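Course: Small Online Shops for Pet Products
Handout 4: Sizes, returns and customer photos

Please read this before the February session and bring your own size table.
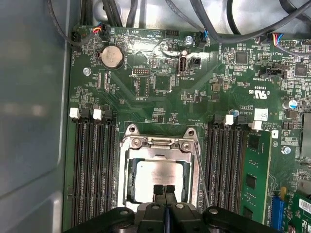
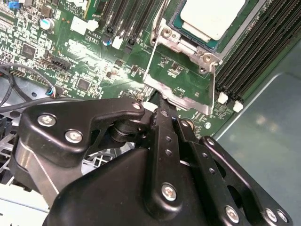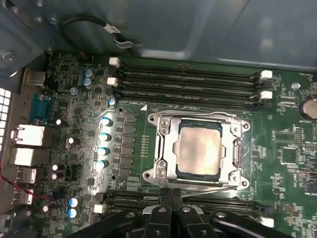
1. How a dog coat is measured

We need three measures: neck, chest and back. The chest is taken behind the front legs, at the widest place. Many customers give only the weight of the dog. Weight is a poor guide, as a whippet and a pug can weigh nearly the same.

2. The case of Rulton

Rulton sold 1,046 coats in one winter and 173 came back. Most of these were the model Obi, which has a narrow chest. After the shop put the chest measure at the top of the page, it received fewer questions about this model.

3. Customer photos

Ask for the breed, the chest measure and the size bought. Write these under each photo. Stostavance shows up to 30 photos for one product; in my opinion this is too many for a telephone screen.

Always ask permission before you publish a photo.

Exercise: the harness Birix is sold in S, M and L. Write a short size note for it, with one sentence for dogs between two sizes.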